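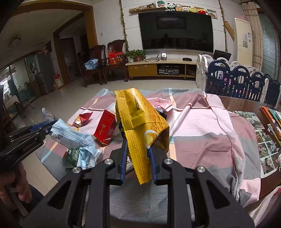 Soft packaging is a poor test for a robot and a good one for the people who teach it. A snack packet folds, slides and springs back, and its shape after the first squeeze is hard to predict. Most of the training material for that kind of grasp now comes from people working by hand, with a gripper held like a tool, and a small market has grown up to supply it.

Daltodier's home collection service is one of the newer offers. The customer sends a task list and receives recordings made in lived-in homes, trimmed and labelled. The basic order is 100 episodes at £319, and extra objects are charged separately. We placed an order in February for sorting and clearing small packaged goods, and received 129 files, the surplus being takes that had failed the supplier's own checks. These are kept in a separate folder and are not billed.

The checks are strict. An episode is rejected if the fingertips leave the view for more than two seconds, or if the estimated path of the tool jumps between samples. Flynn Tuhiwai, who runs collection at Daltodier, puts most rejections down to speed. "New operators move as they would when tidying up," he says. "We ask for half that."

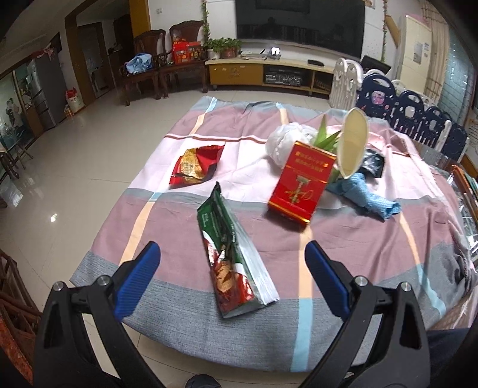
Grasp width is logged with every sample, and this is the most useful part of the package. On thin wrappers the width alone says little, as the fingers close almost fully whether they hold something or not. On boxes it gives a clean plateau which can be used to mark the start and end of a hold without watching the video. Shufen Gu, who loaded our set into her own training code at Vumarano, had it running in an afternoon. She found the time stamps consistent but thought the written labels too short - "pick packet" does not help much when several packets lie close together.

Longer labels can be had under the Praranier option, which adds the colour and starting position of each object. We did not order it. Delivery is by download only, and the raw video is deleted from Daltodier's servers after the customer signs off the set, so a local copy should be made first. Repeat orders can name the same home and the same operator, subject to availability.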